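Do floppy hats need a stand? The shops say so, and I have my doubts. A wire stand is mostly air.
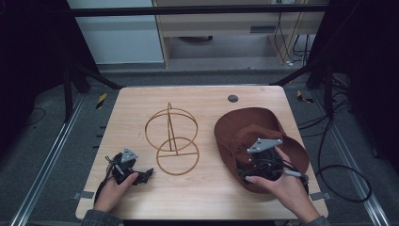
Hanneke Claeys
Writer, occasional hat wearer

My brown wide-brimmed one has spent years on a shelf, upside down, for free. The stand people promise it'll "keep its shape" - what shape? A soft crown slumps wherever you put it.

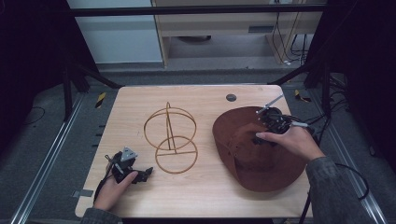
Should a hat be stored on its brim?
Better on its crown, or on something that holds the brim clear of the surface.

Fine, so the upper ring has a job. I'd still want it wide enough not to leave a dent. 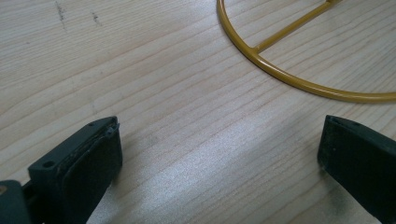

And it takes up table space, which I have little of. Ask me again in May.

Recent posts
Shoe trees, a grudge
The Prulbridge coat rack after 200 days
34 hangers is too many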